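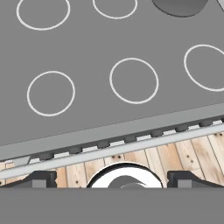

White circle outlines on a gray tabletop (computer rendering)

World > Europe > Border agreements

Search this encyclopedia Go

Sirmont Protocol

The Sirmont Protocol is a bilateral agreement between Groven and Bovach on the handling of asylum seekers at their shared land border. It was signed in the town of Sirmont on 17 March 2021 and entered into force in October of the same year. The text has eight articles and one annex, which lists the crossing points it applies to.

Background

Groven and Bovach share a border of 313 kilometers, most of it along the Moser River. Under an older readmission treaty, each side could return people who had crossed outside an official checkpoint, but the treaty set no deadline for a reply to a return request. In practice, people could wait for weeks between the two border posts at Moser Bridge while the ministries exchanged letters.

Relations worsened when Bovach dropped its visa requirement for several countries. Groven accused its neighbor of letting travelers through on purpose to gain leverage in a dispute over rail tariffs. Bovach rejected the charge and said that Groven had closed checkpoints without notice. Both governments recalled their ambassadors for a short time.

Negotiations

Talks opened under the mediator Hannelore Fuchs, a retired diplomat accepted by both sides. The first round dealt only with people already stranded at the bridge, and ended with Groven agreeing to admit families with children. Later rounds took up deadlines and the cost of housing. The rail tariffs were kept off the agenda at the request of Bovach – they were settled separately.

Provisions

Article 2 requires an answer to any return request within six days. If none is given, the country where the person is staying must open an asylum procedure. Article 4 sets up a joint reception center outside Sirmont with 400 places, paid for in equal parts. Article 7 bars either state from closing a listed crossing without written warning, except in the case of flood or fire.

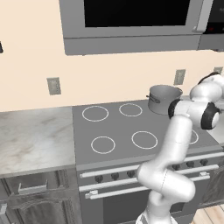 Robotic arm in front of a gray electric stove (computer rendering)

Reception

The governing party in Groven presented the protocol as a return to orderly procedure. Opposition members objected to the deadline in Article 2, which they considered too short for checking identity papers. In Bovach the agreement passed with little debate, though mayors along the Moser complained that they had not been consulted on the site of the reception center.

Legal aid groups in both countries welcomed the deadline but criticized the lack of an appeal body. A proposal to add one was discussed at the first review meeting and put off.

See also
Moser Bridge
Readmission treaty
Foreign relations of Groven

Categories: Treaties of Bovach | Treaties of Groven | Asylum law | Border crossings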